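Full covers or slip covers? Case talk for club bats
Table Tennis Gear > Bags, Cases and Storage

loopdrive_mimoza
October 27, 2020
OK, I need to gush about paddle cases for a minute. I help run the junior nights at our club and we have 19 paddles that live in cases, and I spent the evening going through the lot of them. I love this job more than I should. You open a case and it still has that rubber smell!
My question for everybody: zip all the way around, or the simple half cover with a flap? Most of ours are Nenero half covers and they're easy for the kids. But I've been using one of the paddle-shaped zip cases for my own bat and I'm completely sold. The window is great too – you can see red through it and grab the right bat from the bag without opening anything.

pips_out_stan
Zip all the way around, every time. I had a half cover for years and the edge of my rubber got chewed up at the handle end, where it was always rubbing on my water bottle.
My only gripe with the shaped ones is getting the paddle in. Handle first or blade first? I've seen people do both and they all look sure of themselves.

Chalerm T.
Blade first! Open the zipper as far as it will go, lay the case flat on a table, slide the blade into the round part and let the handle settle last. If you push the handle in first you end up dragging the rubber across the zipper teeth.
And keep hold of the handle while you do it. Kids grab the blade with their sweaty little hands and then wonder why the ball slides off.

vedis_k
I have to disagree with Chalerm a bit. On my Havlíček case the narrow part is so tight that the handle has to go in at an angle first, or it won't go in at all. Blade first works fine on the roomy ones. It depends on the case.
Also, I don't love windows. They scratch, they go cloudy, and in a hot car they stick to the rubber if you don't have a protective sheet on. I'd take plain cloth.

pips_out_stan
Who leaves a bat in a hot car, though?

vedis_k
Me, in March, for a whole weekend. It was a 600 crown sheet of rubber and it peeled up at the edge like an old sticker. Never again.

loopdrive_mimoza
Ouch, poor rubber! I see the point about windows, but I still want mine. OK, pictures, so you can see the style I'm so happy about. Red case, black edging, and the little mesh section is my favorite bit. 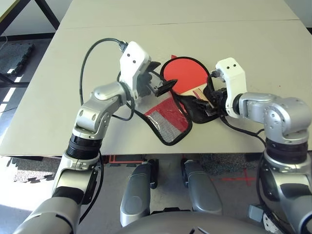
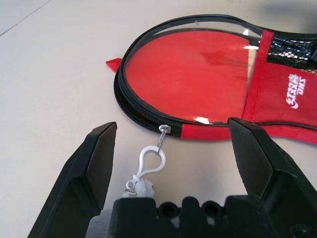 Red zip case: paddle partly inside in the first, zipper pull and charm in the second.

Chalerm T.
Oh, that's a good one! Lots of room in the round part. See the first picture, that's a blade that wants to go in first, Védís :)
I like that it has mesh as well as the clear window. My old Valtero had clear plastic only and the air in there got pretty stale after a long practice.

vedis_k
Fine, on that one I'd go blade first. But look at the shine on the window in the second picture and tell me you won't be annoyed the first time it gets a scratch.

damir_k_backhand
Can we talk about the charm? It has a little white ball on it! I want one. My zipper pull is tiny and I can never find it with cold fingers, so I tied a shoelace on it. Yours is a lot classier.

loopdrive_mimoza
Ha, thank you Damir! I'm a big believer in hanging something on the zipper. It gives you a proper thing to pull, and when you've got a pile of red cases on the bench you know which one is yours in a second. We let the juniors pick their own now and they are so proud of them. One kid has 2 on the same zipper and it jingles all the way across the hall.

pips_out_stan
I'd take the charm off for travel. Mine got caught in the mesh of my big bag and bent the slider. I fixed it with pliers but it has never run smooth again.

damir_k_backhand
Or tuck it under the case when you pack. Works for me.

Chalerm T.
One more thing for the club bats. Wipe the rubber and let it dry before it goes in, and run a soft dry toothbrush along the zipper teeth now and then. Chalk and floor dust get in there. I do mine at the start of each season and I have a Norus case that has seen nearly 3,000 hours of club play, still zips with one finger.

vedis_k
3,000 hours! Was that with a window or without?

Chalerm T.
Without :)

vedis_k
I rest my case.

loopdrive_mimoza
Boo! OK, I'm going to try both for the juniors, a few zip cases with windows and a few plain ones, and see which they like. Has anybody used a double case that takes a spare bat? A couple of our older kids are getting to that point and I'd rather buy once. Bonus points if it comes in red.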